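The night guard, week two

23/01/2019

So I grind my teeth. I had no idea until my new dentist, Gaetano Caruso, looked in my mouth and asked if I'd been chewing gravel. He took molds (that pink goop, ugh) and sent me home with a leaflet and a bill for $845, and I sat in the car for a while before I drove anywhere.
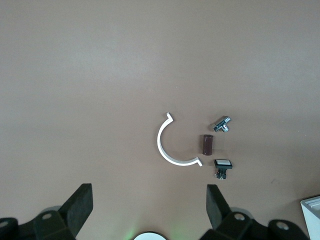

My jaw has been sore in the mornings since September and I'd blamed everything else. The pillow, the coffee, my boss. I bought a new pillow for $60! I'm now so tuned in to mouths that I see them all over the place — that white plastic piece, curved like an open C with a little tab bent out at each end, is pretty much the shape of the thing I put in every night. Mine is clear and it clicks when I bite down. The first night I took it out in my sleep and found it under the dog.

Anyway, cleaning. The leaflet says cool water and a soft brush, no toothpaste. My sister swears by Pladodent tablets, so I got a box, and they fizz like crazy and leave a minty taste I could do without at bedtime.
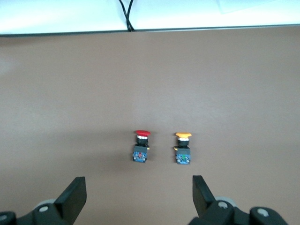
I've also cut out coffee after 2, and that's been way harder than the guard. I was grumpy for four days straight. But I did wake up yesterday without the headache, first time in ages, and I ate an apple for breakfast. A whole crunchy apple! If any of you wear one of these, please tell me when the drooling stops. Also whether you travel with it in the case or just buy a second one, which at that price, no.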